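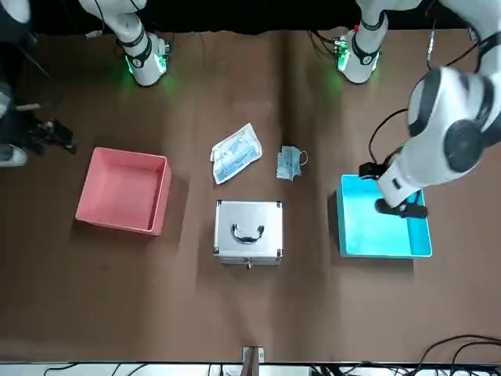 Hi all — this is the January update on the Grumeo grant, and most of it is going to be about the open day, because that ate most of the month!

We opened the lab doors at 2 in the afternoon and had 216 people through before we closed up. I had told you to expect a lot fewer, so yes, we ran out of name stickers, and the line for the two-arm table went down the hall and past the Jisach office (they were very nice about it).

The demo was the sorting job from our plan. Two white arms, a pink bin and a cyan bin, and between them the stuff we've been working with since fall: a bag of face masks, a single loose mask and the little aluminum case with the handle. Kids wanted to pick which bin things should go in, so by the second group we just let them call it out. I'd like to keep doing it that way.

What went well: the arms ran all afternoon on the Plurar software and we only had to restart 13 times, mostly early on. The case was the crowd favorite. What didn't: the loose mask. It's thin and floppy and the grippers kept missing it, and people noticed. I got asked about it more than anything else, and I didn't have a great answer. Better fingertips are next on my list.

On money, we spent $3,224 on the day, mainly printing, snacks and a rented sound system that I would skip next time. That's all inside the outreach line, so nothing has to move.

Still open: the Pap people want us to bring the table to their site in March. I'd love to say yes, but packing up both arms costs us a week of lab time. Could you let me know if you're okay with that before I write back to them? Receipts are in the shared folder.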